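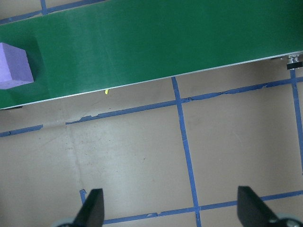
From: Bronisława Górecki
To: Dallimeck film list
Date: 01/10/2019
Subject: Re: Vellum running time and the missing reel

The lister wrote:

> The Stetsiuk catalogue gives Vellum as 111 minutes, but the
> festival print shown in July ran shorter. Has the distributor
> cut the lighthouse section, or is this a frame rate matter?
> Also, does the script draft that went up for sale settle the
> question of who survives?

Taking the points in order.

Frame rate does not explain it. A 24 to 25 fps transfer takes off four per cent, which brings 111 minutes down to just under 107. The July print was shorter than that by the length of a short reel.
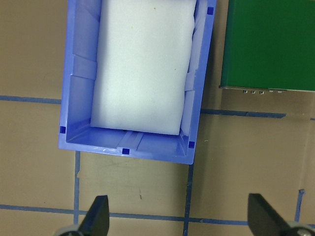

The catalogue figure also predates the final mix. Randier, who handled the post work, issued a revised cue sheet, and its last entry falls well before the 111 minute mark. My reading is that the lighthouse section was taken out before any print was struck, so the distributor had nothing to cut. The trailer still has two shots from it, but trailers are often made from an early assembly.

As to the draft, I would be careful. The seller lists it as 400 pages, far too long for a shooting script of this kind. It is more likely several drafts bound together, with the page numbers carried on. Spoilers follow for those who have not seen it.

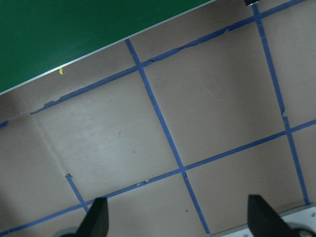 In the pages shown in the listing, the sister leaves the island alone and the brother is not mentioned again. In the film both are on the ferry. That tells us the ending changed at some stage. It does not tell us that the other ending was shot, and I have seen no call sheet or still that says so.

> I heard the disc will be limited to 2,000 copies. Is it worth
> waiting for a second pressing?

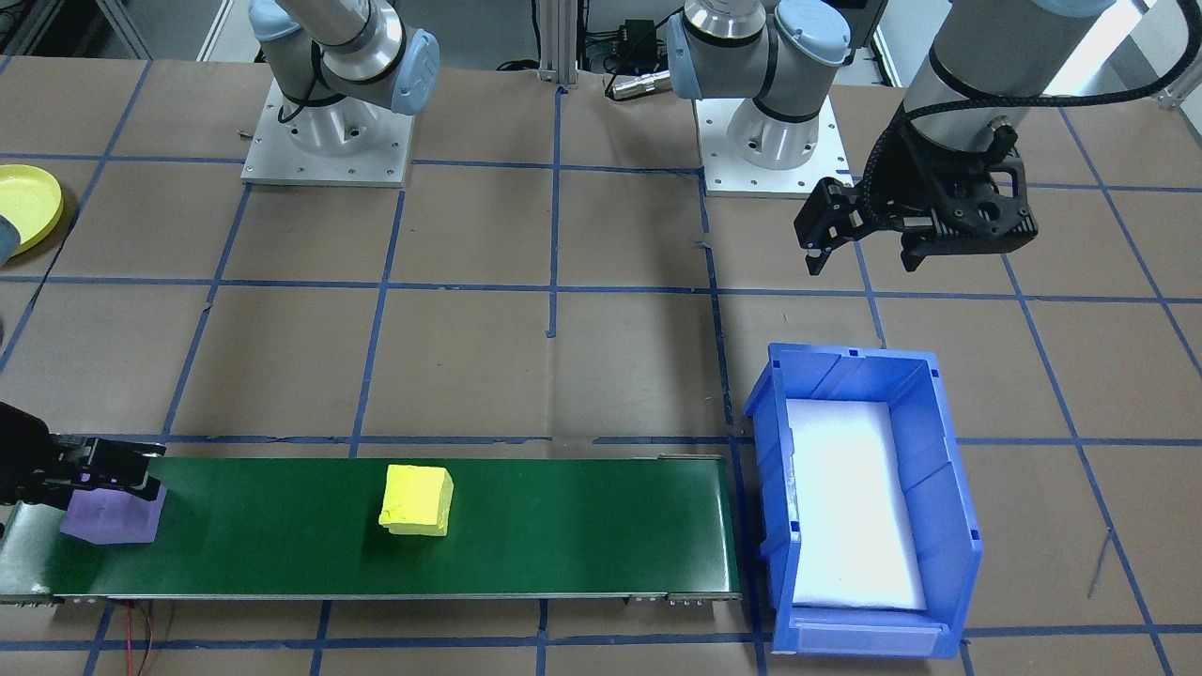

The order page says 2,589, including the copies set aside for backers. No second pressing has been announced. The disc is listed at the shorter running time, with no deleted scenes among the extras.

If anyone has the revised cue sheet with the reel breaks marked, please send it to me off list. My copy lacks page two.

B. Górecki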